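Zarna to open second refill store in August

Zarna, the household goods refill shop, will open its second store in August at 200 Skusta Street. It will stock 67 products sold by weight.

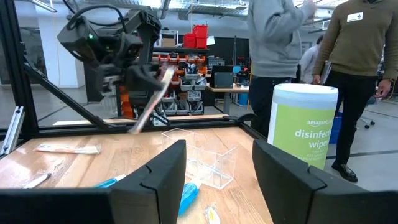
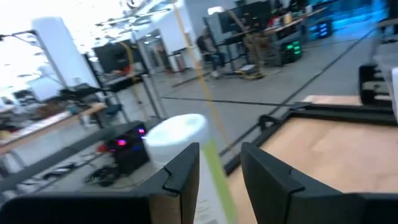
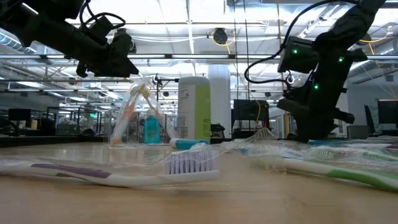
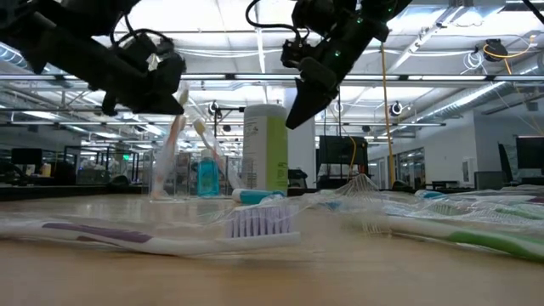 Faustino Jaramillo said the first store had 554 members and that many of them had asked for evening hours. The new store will stay open until 8 p.m.

Membership is free. Customers may bring their own jars or buy them at the counter.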